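Folding a Small Cloth Flat: Diagonal Fold, Then Rectangle

Posted by Osamu Hayashi, December 3, 2022

These instructions cover thin, single-color cloths with no right or wrong side: napkins, glass cloths, light dusters. Terry and waffle weave are too thick for the diagonal fold and should go straight to step 5.

What you need

One cloth, washed and pressed. A hard, smooth surface with clear space on all sides of the cloth. A padded ironing board is a poor choice – the fabric sinks and the edges drift.

Part one: the diagonal fold

1. Lay the cloth down and smooth it from the center outward with the side of the hand. Pulling at the corners stretches the bias and the cloth will not lie square afterward.

2. Turn the cloth so that one straight edge is nearest you. Keep this edge as the reference for everything that follows.

3. Pick up one corner by the very tip and carry it across to form a triangular flap. Lower the tip first, then let the rest of the flap settle.

4. Set the crease with one slow pass of the finger, starting at the folded end. Check the reference edge. If it has bowed, open the flap and repeat step 3. Pressing harder only fixes the error in place.
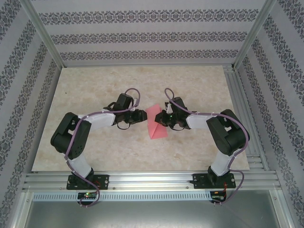

Triangular flap with diagonal crease; bottom edge nearly straight.

On a plain cloth the fold lines can be hard to read, particularly under flat overhead light. Look for a slightly deeper tone along the folds. A lamp placed low and to one side helps.

The cloth may be left at this stage if it is going under a plate or into a shallow drawer. For upright storage, open it out and continue.

Part two: the rectangle

5. Fold the cloth in half, edge to edge, and then in half again the other way. This gives 4 layers.

6. Press down on the folded edges, working toward the open corner so that trapped air can escape.

7. Stand the piece on a long edge. A well-creased rectangle will hold its shape with light support from one side. A slack one opens at the top and should be refolded.

To judge the proportions before using fabric, cut a piece of stiff card to the finished size and try it in the drawer. Allow a little clearance at the top.
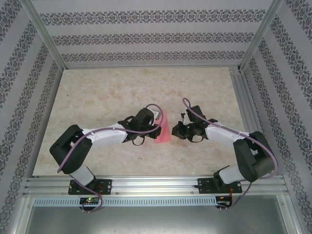
Pink-red rectangular piece, upright and at an angle.

Storage

File the cloths in a row with the folded edges up. Leave enough slack to take one out with two fingers. If the row leans when half empty, close the gap with a bookend or a small box.

Mayu Mizuno wrote in September to ask about starch. A light spray before pressing is fine for cotton. Let it dry fully before step 1.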